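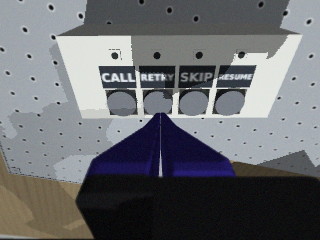
CALL, RETRY, SKIP and RESUME on a pegboard panel, with the gripper tip just under the row.

Workshop tips: which chores can you hand to a machine yet?

Readers keep asking whether a robot arm is worth having in a small shop. For a few jobs, yes. For most, wait. Pressing a button on a panel is one of the better ones, and you can make it easier with an hour's work.

Label every button in capitals
Use white letters on a dark plate, one plate per button, directly above it. Short words hold up best. A long word like RESUME has to be squeezed to fit, so if you are making your own plates, size them all for the longest word and leave the short ones with room to spare.

Watch for shadows
A hard shadow across half a panel changes how the labels look to a camera. It bothers people too. Move the lamp before you start changing settings.

Don't rely on position alone
Four gray buttons in a row look the same. If the arm is off by half a button, it is between RETRY and SKIP, and those two do very different things. Leave more space between buttons than you think you need. Mio Wada at Clondum puts a blank space between any two buttons that would cause trouble if swapped.

Test with the power off
Unplug whatever the panel controls and run the press 12 times. Write down each miss and which side it fell on. If the misses all go one way, the panel or the arm base has shifted. Tighten the pegboard hooks first.

Try it in simulation if you can
Vesela Yordanov ran 287 presses on a computer model before she set up the real board in May. She still had to redo the height on the bench, but she didn't break anything.

What works now
Pressing large buttons. Moving identical boxes from one spot to another. Holding a part still while you glue it.

What doesn't, in our shop
Sorting mixed screws. Folding rags. Winding up an extension cord. Kelly Ackroyd gave the cord job 14 tries and went back to doing it by hand, which takes her less than a minute.

Kitchen and laundry
Same rule as the shop. A start button on a dishwasher is fair game. Loading the dishwasher is still your job, and so is anything with a wet glass in it.

Keep a stop switch within reach of your own hand, on the side of the bench where you stand. Check it each morning before the arm is turned on.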